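深色衣物为什么总是粘毛：和一位洗护店主的谈话

2020年10月23日

纳扎宁·卡泽米（Nazanin Kazemi）不喜欢别人叫她“收纳师”。她在沃穆塔里（Womutari）街上开一间小洗护店，替人洗、熨、叠，也接一些上门整理衣柜的活。店名叫Abbasi，招牌不大，门口堆着等人来取的纸袋。

我去找她，是因为对一件事有疑问。这两年关于叠衣服的书和课程多得有点可疑，一堂线上课能卖到不便宜的价钱，教的是怎样把一件T恤叠成能立起来的小方块。我照着做过，立了两天，第三天早上赶时间，一抽，整排都倒了。我想知道，一个靠这行吃饭的人怎么看。

“叠法有什么好讲的。”她一边说，一边把一条床单的两个角套在手上，“叠得再漂亮，衣服还是那件衣服。人家来找我，十个有八个问的都是黑衣服。”

她说的黑衣服，是指黑裤子、深灰毛衣、藏青外套这一类。客人抱怨的内容差不多：洗完一看，上面一层白点，拿手拍不掉，拿胶带粘，粘完过半天又有。

我问她，市面上那些号称能解决这个问题的东西到底有没有用。她从柜子底下拖出一个纸箱，里面是她自己买来试的：滚筒、刷子、几只放进洗衣机里的网袋，还有一瓶叫Ceslow的防静电喷雾。喷雾还剩大半瓶。

“这个我用过一个夏天，”她拿起瓶子晃了晃，“香味倒是不错。”

有用吗？

“八月份我拿同一批抹布试，一半喷，一半不喷，晾干放在一起，我自己分不出来。也可能是我试得不对，我又不是实验室。但你要我花钱再买一瓶，我不买。”

这种回答在采访里不常见。卖东西的人一般会说因人而异，她直接说不买。我追问网袋，她的评价好一点，认为网袋至少能让容易掉毛的那件待在里面，别去害别人。至于那几只会收集毛絮的浮袋，她说收是收到了，袋子里确实有一团，可衣服上照样有，“你看着那团东西觉得很有成就感，然后你穿上裤子出门，别人看的是裤子。”

她的办法听起来简单得令人失望：分开。浅色的、起绒的、毛巾类的，和深色的分开洗，也分开放。她特别强调后半句。很多人洗的时候分得清楚，收下来全部往沙发上一堆，等周末再叠，等于白分。 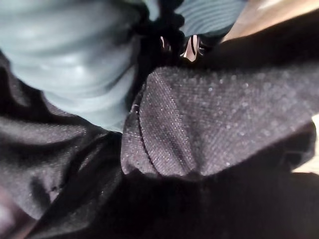

“深色的斜纹布最吃亏，”她接着说，“纹路是斜的，一道一道，细毛就卡在里面。你拿湿手去抹，要顺着纹路抹，横着抹等于把毛往里塞。”

我对这一条存疑。纹路那么细，顺着和横着真能有区别？她没有争，从待洗的筐里抽了一条旧裤子扔给我，让我自己试。我顺着抹了几下，又横着抹了几下，结果说不上来。顺着的那一块似乎干净一些，可那一块原来有多少毛，我也没记住。她看着我笑，说那就当没区别好了，反正顺着抹也不多花力气。

说到堆放，她倒是有数字的。她让我翻她的登记本，上面记着今年接的上门活，一共37户。其中超过20户，她进门看到的第一样东西就是一堆没叠的干净衣服，在沙发上、椅背上、床的另一半上。

“他们都跟我道歉，”她说，“我说你道什么歉，你要是叠好了我还来干什么。”

我问她，那堆衣服到底要不要紧。网上的说法很吓人，什么影响情绪、影响睡眠。卡泽米撇了撇嘴。她认为情绪的事她管不了，衣服的事她可以讲几句：光滑的料子压在下面，会出一道一道的横褶，有些料子过一夜就很难熨平；深色的压在浅色的旁边，毛互相走；针织的挂在堆边上，袖子会被自己的重量拉长。除此之外，她说不出还有什么坏处。

“堆一天，没事。堆一个星期，你就得重新熨。你要是不熨衣服的人，那堆一个星期也没事。”

这话大概会让那些开课的人不高兴。我提到其中一门课，全名很长，学员叫它Vendunel法，要求把所有衣服按颜色由浅到深竖着排进抽屉。她有三位客人是学完这门课来找她的，原因都是坚持不下去。她去看过抽屉，前面一排是直的，后面已经塌了。

“按颜色排，我不反对，好看。可是由浅到深，中间那件灰的怎么办？它左边是白毛巾布，右边是黑裤子，两边的毛都归它。”她的做法是先按料子分，起绒的一格，光面的一格，斜纹的和牛仔的一格，颜色放到后面再说。好不好看她不管，客人嫌难看可以自己换。

我说这听起来也像一套“法”，再起个名字也能卖课。她说有人劝过她，还真有人来谈，要她录100节，每节几分钟。

“我哪里有100节的话好讲？分开洗，分开放，洗前翻面，口袋掏干净。纸巾忘在口袋里的，那个没救，甩干了用刷子慢慢刷。讲完了，一节都不到。”

关于翻面，她和我有过一段不太愉快的来回。我认为翻面洗只是把毛转移到里面去，里面照样粘，穿着还更不舒服。她承认里面会粘，但别人看不见。我说那不是解决，是藏。她停下手里的活想了一会儿，说对，是藏，不过衣柜这个东西本来就是拿来藏的，你不能单单怪我。

那天下午陆续有人来取衣服。一位年轻客人打开袋子检查一件黑大衣，凑到窗边看了半天，指着领子说这里还有一点。卡泽米接过去，没有用滚筒，用手指捏着，把那一点捏了下来，又翻到背后看了看下摆，捏了两下，还给他。客人问回家应该怎么保养，她说挂起来，离围巾远一点。客人似乎在等下文，等了一会儿，说了谢谢走了。

我临走时问她自己家里的衣服怎么放。她说裤子挂着，毛衣叠着，袜子从来不配对，全倒在一个抽屉里，早上摸到哪只算哪只。

“都买一样的，”她说，“黑的。”

那袜子粘毛吗？

“粘啊。穿在鞋里，谁看。”

她又去叠那条床单了，四个角对得不算太齐，她用手掌压了压，放进了纸袋。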